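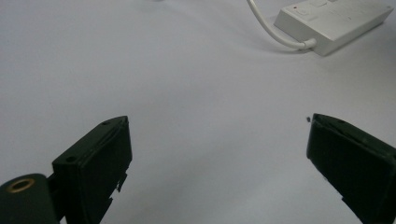 White tabletop, Putside

Progress report to the Lamont Fund, Mar 22, 2020
Prepared by Geeta Mittal

Air monitoring at Putside has continued since January without interruption. Both roadside samplers are in service and hourly dust readings are passed to the district health office. Levels were highest on still mornings, when smoke from the Vatgate works settles over the lower streets.

Feven Yilma has delivered 1,000 advice leaflets to households – the school received its copies first. 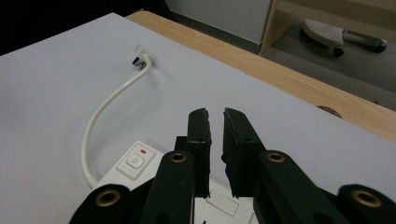

Soil sampling on the allotments is behind schedule. Two plots remain to be tested, and access has been agreed with Callum Geddes for the coming period. The works has not yet supplied its emissions records, which were requested in writing.

Spending is within budget. We ask the Fund to approve the second payment as planned.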